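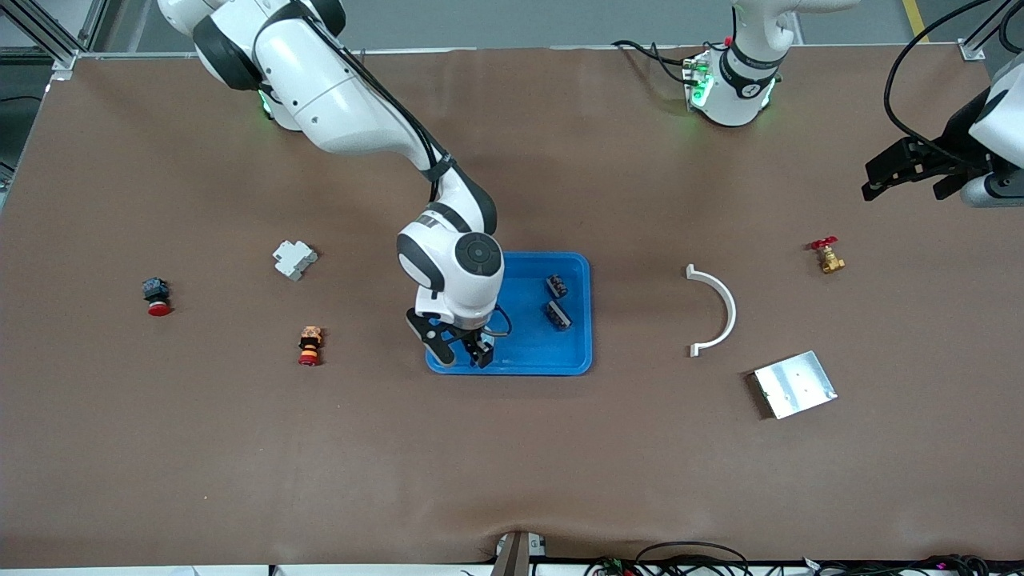
Panel component kitting

Panel component kitting is the sorting and laying out of small electrical parts before they are fitted in a control panel or enclosure. The parts are drawn from stock against a parts list, checked, and placed in trays or on a bench in the groups in which the panel builder will need them. Typical contents are terminal blocks, modules for rail mounting, push-buttons, emergency stop devices and small plastic fittings. The work is also called kit picking or, in some British workshops, traying up.

Contents
1 Components
1.1 Terminal blocks
1.2 Rail-mounted modules
1.3 Push-buttons
1.4 Emergency stop devices
2 Trays and bench layout
3 Checking
4 Use in training
5 See also

Components

Terminal blocks

A terminal block is an insulated body holding one or more metal clamps, in which the ends of wires are secured. In the screw type, the wire is held by tightening a screw reached from the top or front of the body. Spring types hold the wire by the force of a bent metal strip and are released with a flat blade or a built-in lever.

Blocks are supplied singly, to be built up into rows, or as moulded strips with several positions side by side. The partitions between positions give the strip its ribbed appearance and keep neighbouring conductors apart. Strips of the same family may differ only in the number of positions, and a short strip is easily picked in place of a longer one when both are kept in the same bin. For this reason most parts lists give the number of positions as well as the order code.

Screws in new blocks may be supplied open or closed, depending on the maker. A closed screw has to be backed off before the wire can be inserted.

Rail-mounted modules

Many devices used in panels are made to fit a standard metal rail, commonly called DIN rail. The usual form is the top-hat rail, 35 mm wide, described in the standard EN 60715. Relays, power supplies, circuit breakers and timers are all sold in housings with a slot and catch at the back to fit it.

The housing of such a module is often stepped. The middle part stands forward, so that controls and labels can be reached through an opening in a cover plate, while the lower parts at either end carry the terminals. Light grey is a common housing colour. Modules laid on their sides take up more bench space but are easier to tell apart, as the profile varies more between types than the front does.

Push-buttons

An industrial push-button is normally an assembly of separate parts:

Actuator – the part that is pressed, including the cap and its surround.
Fixing collar or nut – holds the actuator to the panel door.
Contact block – the switch itself, either normally open or normally closed.

Contact blocks can in many ranges be stacked or placed side by side, so that one button operates several circuits. The button may be kitted as a complete stack or as loose parts. Loose parts are quicker to fit to a drilled door, as the stack must in any case be taken apart to pass the actuator through the hole. A complete stack is harder to lose parts from. The most common hole size in current practice is 22 mm, with 16 mm and 30 mm also in use.

Cap colour is treated as part of the specification. Red is used for stop or off functions.

Emergency stop devices

An emergency stop button has a large mushroom-shaped red cap. Once pressed, it latches and must be reset by a deliberate action, usually twisting or pulling. General requirements are given in ISO 13850, and the contacts used are of the direct opening type, in which the movement of the cap forces the contacts apart.

The device is usually kitted apart from ordinary push-buttons. The two can look alike when laid on their sides, particularly where both have red caps, but a stop button without a latch is not an acceptable substitute.

Trays and bench layout

Shallow plastic trays with raised, rounded rims are widely used. The rim stops small blocks and screws from rolling away, and a plain floor in a strong colour such as blue makes dark parts easier to see. Trays without compartments suit mixed kits. Divided trays are preferred for screws, ferrules and end stops.

In one common layout the tray stands in the middle of the bench and parts waiting to be sorted lie to either side. Thin curved or ring-shaped plastic pieces, which are easily bent under heavier items, are left outside the tray until last.

The Predstead method, named after the workshop where it was first written down, limits a tray to 12 parts and a kit to 4 trays. Larger panels are divided into several kits, each with its own list.

Checking

Kits are checked by type, number and condition. Faults commonly recorded are cracked housings, missing screws, wrong cap colours and contact blocks of the wrong kind. Normally open and normally closed blocks may share the same body, and the marking on the side has to be read.

Weighing is used for large batches of identical parts. It is of little use for mixed kits – a missing marker strip may weigh less than the normal variation between two modules.

Use in training

Kitting is often the first task given to trainee panel builders, as it teaches the names and forms of parts before any wiring is attempted. A workbook by Beryl Blackburn and Eduardo Panganiban, issued by Birnier and dated 26 April 2018, sets out a course of sorting exercises using terminal blocks and push-buttons.

See also

Cable ferrule
Control panel
DIN rail
Terminal marking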